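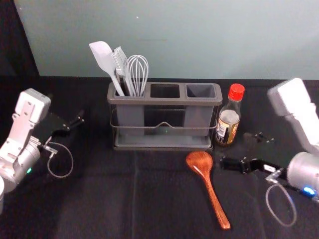

Ticket 426: right arm drops out of sync partway through the utensil task

Opened by: Sumaiya Begum
Project: Cropper (tabletop pick and place, two arms)
Status: Closed, one follow-up

What's going on

Hi all, me again. I'm collecting demos for the caddy task (wooden spoon off the cloth, into an empty compartment, soy-style bottle left alone) and the recordings look lovely until you plot them. On a bunch of episodes the right arm's joint positions slide behind the video by a noticeable bit, and it gets worse the longer the episode goes. The left arm is fine. I only noticed because I was replaying one over breakfast and the gripper had apparently closed on thin air while the spoon was already halfway up!

I don't want to train on this. The policy will happily learn to grab late and then I'll be the one watching it miss all August.

Setup

Both arms on the usual bench with the black cloth. Recording through Stidex, episodes land in Rulora for review. Spoon goes in a slightly different spot each time, handle pointing whichever way I fancy. I'm teleoperating, one episode per reset.

What I tried first

Restarted Stidex. Made no difference, which was a bit rude of it.

Swapped the two leader handles in case mine was the dodgy one. Lag stayed with the right follower arm, so the handles are off the hook.

Turned off the live preview to give the machine some breathing room. Frame rate was steadier but the slide was still there in the plots.

Recorded with the right arm parked and only the left one moving. Clean as anything. Then the other way round, and the lag came back straight away, so it doesn't need both arms working to show up.

Update, after lunch

Had a proper dig through the logs. Every sample from the left arm is stamped when it gets read. The right arm's samples are being stamped when they come out of the queue, and the queue grows during an episode. So the numbers themselves are good, they've just been given the wrong time. The colour stream is stamped at capture, same as the left arm.

Looked at the config and there's the culprit - the right arm block is still using the old Braro driver. I updated both back when we changed the grippers, or I thought I did. I'd saved one and left the other open in a tab. My fault entirely, sorry!

Fix

Pointed the right arm at the current driver, cleared the cached calibration, ran calibration again on that side only. Then I did a tap test: close the right gripper sharply, open it, repeat, and compare the video against the position trace. They line up now from the first tap to the last, even on a long episode. I ran it again after a full power cycle to make sure the setting stuck, and it had.

What happens to the old episodes

There are 613 in the set. The bad ones are everything recorded since the gripper change, around 3 sessions' worth. I did wonder about shifting the timestamps after the fact, but the queue delay isn't constant and I'd be guessing. I've tagged them "right_lag" in Rulora so they're left out of the training export. Please don't delete them, the video is still useful for the reset checker.

I'll re-record the spoon ones first, as that's where the late grasp does the most harm. The whisk and spatula episodes can wait a bit.

If you're recording on the other bench

Have a quick look at your config before your next session. Both arm blocks should name the same driver version. If they don't, fix it, recalibrate that arm and do the tap test before you save anything. It takes hardly any time and you can do it while the kettle's on.

Follow-up

Stidex ought to refuse to start when the 2 arms are on different drivers. I've put in a separate request for that and linked it to this one. I'd also love a warning when the queue gets long - even just the status bar changing colour would have saved me a morning.

Closing this now. Reopen it if you see the slide again, and attach the plot please, the video alone won't show much.

Sumaiya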